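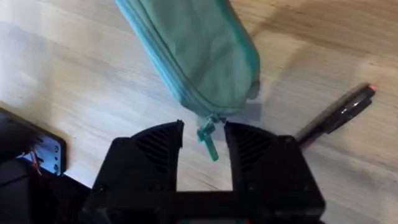 Zip repairs now make up the largest share of the work brought to the Isthorpe repair bench, and most of them do not need a new zip. When a closed zip opens behind the slider, the usual cause is wear in the slider itself. Its two plates spread slightly with use and no longer press the teeth together. On a coil zip the teeth are a continuous plastic spiral and normally outlast the slider by years. Length makes no difference to the method. A coat front and a small padded pouch, such as a teal pencil case with a green plastic tab for a zip pull, are dealt with in the same order: inspect the teeth, test the slider, then check the end stops.

To test the slider, run it to the open end and look at it from the side. The gap between the plates should be the same left and right. If one side is wider, close it with flat pliers, a little at a time, working from the rear edge. Try the zip after each squeeze. A slider pressed too hard will jam, and the plates often crack when they are levered apart again. Die-cast sliders crack more readily than stamped ones.

If squeezing does not hold, replace the slider. The size is usually moulded or stamped on the back. Coil and metal-tooth sliders of the same size are not interchangeable. The bench at Vestton Hall keeps the common coil sizes, and Gion Fankhauser can order others if the old slider is brought in as a pattern.

Curved zips need one further check. Where the tape turns a tight corner the stitching takes a sideways load and may give way before the slider does. Resew with polyester thread, 2 mm clear of the teeth, and ease the tape round the bend without stretching it.

Liesl Hollenstein will run the zip session in November, limited to 28 places. Bring the item clean and empty, with any parts that have come off. Pliers and thread are provided. Sliders are charged at cost.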